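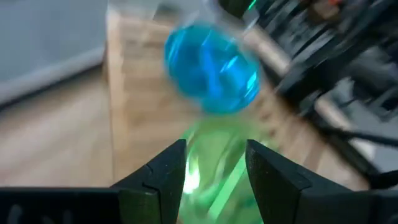 ## 4. First rinse of the Caron water filter

1. Close the main valve and wait until the pressure gauge shows zero.
2. Screw the cartridge into the housing by hand. Do not use a wrench.
3. Open the valve slowly and let the water run for 25 minutes.
4. Write the date on the label – the pen must be waterproof.

**Note:** Gray water is normal at the first rinse.

**Caution:** Never connect the filter to water warmer than 60 °C. The seal will lose its shape and must be replaced (part 2884).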